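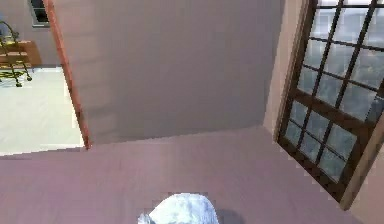

Informe final, grupo 4. Marisol Cervantes y Sem Vandenberghe
Entrega: 3/22/18

Tema: consumo de agua en las residencias de Mollville.

Encuesta a 300 estudiantes, contestaron menos de los que queriamos. Preguntas sobre duchas, lavadora, grifos que gotean. La media sale a unos 20 minutos de ducha por semana, pero hay respuestas raras (falta revisar la tabla 2).

Problemas: los contadores de Erkel solo se leen una vez al mes. Datos de septiembre incompletos, no los usamso.

Pendiente: comparar con el edificio Desmet y pedir las facturas a Fenna De Graaf.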